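Brokside Supper Fund: Progress Report, February through May

Prepared for the Omgate small business grant program
Submitted by Gregor Rennie, operations lead

This report covers the second period of the grant, from the start of February to the end of May. The grant pays for part of the weekly community supper at Ông, our restaurant on the Brokside riverfront, and for kitchen training places attached to it.

Suppers served

We served 493 paid and sponsored meals at the suppers in this period. Sponsored meals are funded by the bar: a share of each mimosa, spritz and alcohol-free cocktail sold on supper nights goes into the meal account. The spritz sold best. The alcohol-free list did poorly in February and improved once we moved it to the front of the menu and dropped the ginger one.

The dining room seats 32. On most supper nights both seatings were full by 6 p.m., and we turned walk-ins away in April and May. We have started holding back a few seats at the second seating for people who come without booking. It has helped, though it leaves gaps on rainy nights.

The menu stayed at one soup, two mains and one dessert. Braised pork and the tofu with tomato were the regular mains. We took the fish off in March when the price went up and have not put it back.

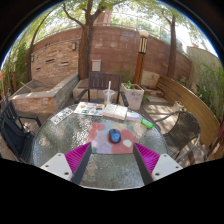 Dilruba Wijesinghe's comment on the draft of this section was that the fish should come back at least once a month, even at a smaller portion, as several of the older guests ask for it each time and some of them skip the pork. She would also like the soup to be vegetarian every week. We agreed to the soup change and it started in May. The fish depends on whether the supplier will split a case with us.

Training places

Seven trainees started and three have finished the full course so far. Of those three, one now works on our line four evenings a week and one has gone to a bakery across the river. The third is looking for day work because of school pickup times. The other four are still in the program and should finish in the next period.

The knife skills and food safety sessions ran as planned. The pastry session was postponed twice — the oven was out of service the first time and the instructor was sick the second. It is now set for next month.

Booking and records

Supper reservations moved to Vamow in March. Before that we kept them in a paper book and a shared spreadsheet, and the two did not always match. No-shows have gone down since the reminder messages were turned on. Staff still take phone bookings by hand and enter them at the end of the shift, so there is some double entry.

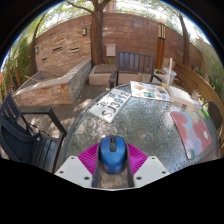
Phone bookings are mostly from guests who don't use email, and we intend to keep the phone line open for them. We have asked whether a reminder call list can be printed from the system each afternoon.

Spending

Food cost is slightly over plan, mainly dairy and cooking oil. Training wages are under plan because of the delayed pastry session, and that money will be spent when the session runs. Equipment is on plan. The oven repair was paid out of the restaurant's own account and is not charged to the grant.

Next period

We plan to keep the supper going through the summer with the same two seatings. The patio tables will be used for the early seating if the city renews our outdoor permit. The application is in. We would like to move a small part of the equipment line to food, and a separate request for that is attached to this report.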